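Fruit table in the common room

Since August we have fruit on the long wooden table again, and I was asked by several of you to write how it works. Akua Ametepe orders from Serra, and the delivery comes before 9 in the morning. Last month we paid 146 euros, a little less than before the summer.

The black woven basket is for everybody. Please keep it on the round mat, as the strands can scratch the wood, and the table was oiled only in spring. 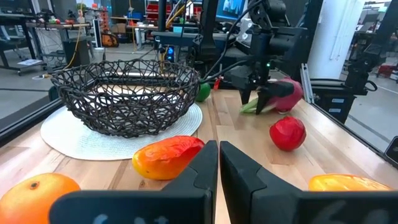 Photo: Heikki Kemppainen

Mangoes were the great favourite in our small survey, with 18 votes. Dragon fruit received fewer, but those who like it wrote very long comments. Américo Henriques asks me to say that a dragon fruit is best when it is cut in half and eaten with a spoon, and that the knives are in the second drawer. He also asks that the knives return there.

When you fill the basket, put the heavy pieces first and the soft ones last. A peach at the bottom will be brown by the afternoon. I know this from my own mistake - I lost four of them in one day, and the smell stayed in the room.

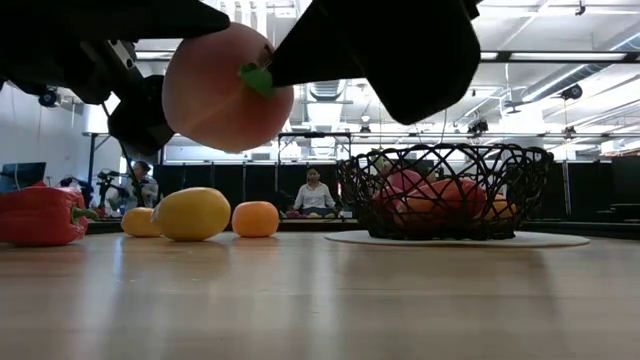 Lemons and peppers come with the same order, but they are meant for the Taltberg kitchen group, who cook on the second floor. If you would like to join them, write to Valter Meireles. They have place for three more persons and they need somebody who can make soup.

Fruit which is too ripe should go in the box under the sink. Duarte Lobo takes it for jam, and he has promised a jar for each floor before the winter. Wishes for the next order can be written on the paper beside the fridge.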